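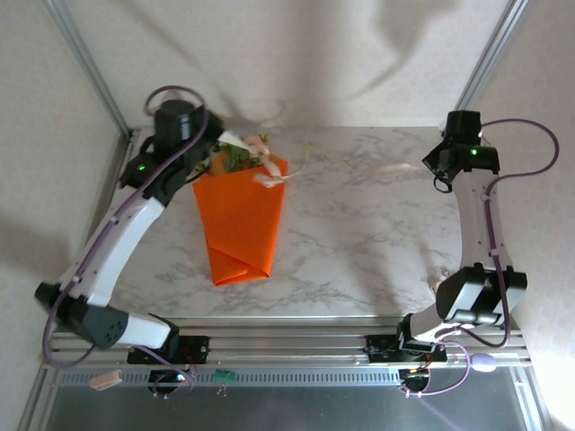
January 19, 2021

So the news came through on my lunch break that Sevden are letting Hildegard Wegener talk to other clubs, and I've been no use to anyone since. She's out of contract in the summer and Grolten have apparently asked twice now, which I can believe, as they haven't had a proper left back in ages.

I know, I know, players move on. But I was one of the 1,252 people at the ground that freezing November night when she came on with 20 minutes left and set up both goals against Fodel (my sister still says the second one was a cross that went wrong, and we've agreed not to discuss it at dinner). She runs all day, she talks to everyone around her, and she always comes over to the fence afterward to say hello to the kids.

If it's about money, I do hope the club finds some. If she just wants a change, well, I'll be sad and I'll still clap when she comes back in the wrong shirt. Training is on again Thursday and I'll be listening out for any word.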